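I Gave Up My Car For A Subscription, And I Kind Of Miss The Oil Changes

Back in May I handed over the keys to my old hatchback and signed up with Stedura, which rents you an electric car by the month. The plan was $500, insurance included, and my first ride was a little Fudow with 186 miles of range.
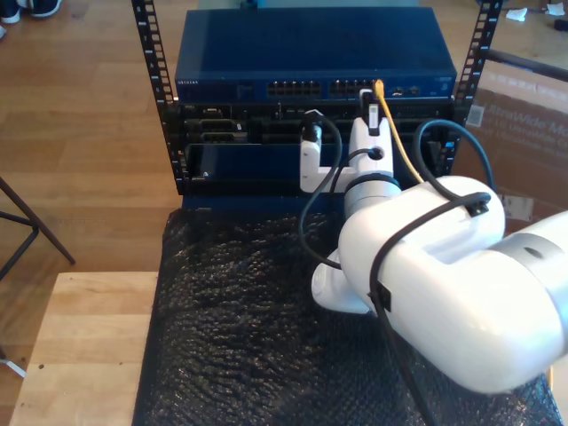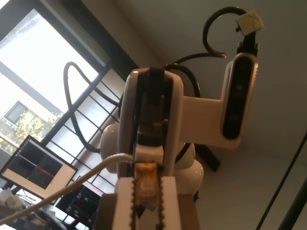
White robotic arm, two views.

I loved it right away! No dealer, no haggling, just an app and a guy dropping it off in my driveway (11 minutes early, too). Then I swapped up to the Amano for a ski weekend, and that's where the fees crept in. Two swaps later I'd paid almost as much as my old loan and tires put together.

Would I do it again? Probably, but I'd pick one car and stay put. My neighbor wants to try the Hundum next, and I've told her to read the mileage page first.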